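Zustora Owners Forum – Maintenance and Service
Thread: Transmission fluid interval on the Seol wagon
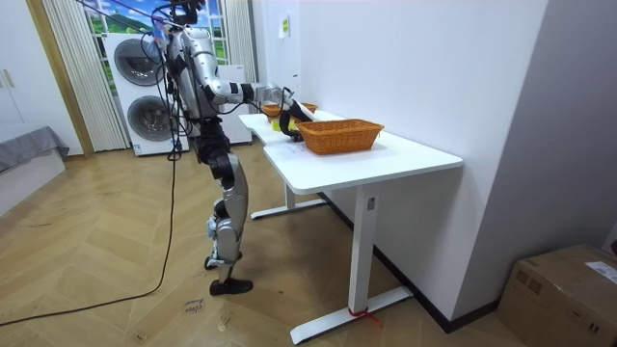 nasrallah_m wrote:
At what mileage should the transmission fluid be changed on a Seol used mainly for short trips?

service_desk_moderator wrote:
The maintenance schedule sets the interval at 44 thousand miles for normal use and shortens it for severe use. Short trips in cold weather fall under severe use, and owners in that category should follow the second column of the schedule.

Munther Nasrallah
(nasrallah_m)

nasrallah_m wrote:
Thank you. My dealer states that the fluid is sealed for the life of the vehicle and declined to quote for the work. The second column does not mention the transmission in my copy of the manual.

gravelroad wrote:
Please check which printing you have. The May revision added a line for the transmission. Earlier copies cover only the engine oil and the coolant.

Nuko_driver wrote:
I must disagree with the advice given so far. The Nuko hatchback shares this gearbox, and mine has never had a fluid change. It shifts as it did when new. Opening a sealed unit invites dirt and an incorrect fill level – both are more harmful than old fluid.

gravelroad wrote:
With respect, one car is not sufficient evidence. The Nuko is also lighter and is not rated for towing. The Seol is rated to tow 2,000 pounds, and heat is what wears the fluid out.

nasrallah_m wrote:
I do tow a small trailer, loaded to 1,010 pounds, on most weekends in summer.

service_desk_moderator wrote:
Regular towing places the vehicle under severe use regardless of trip length. Members are reminded that the fluid level must be checked at the temperature given in the manual, with the vehicle level.

Nuko_driver wrote:
I accept the point on towing. I maintain my position for cars that do not tow.

nasrallah_m wrote:
A second dealer has agreed to do the work on Tuesday. They propose Zuvance fluid. Is it acceptable?

gravelroad wrote:
Ask them to write the fluid specification on the invoice and compare it with the one in your manual.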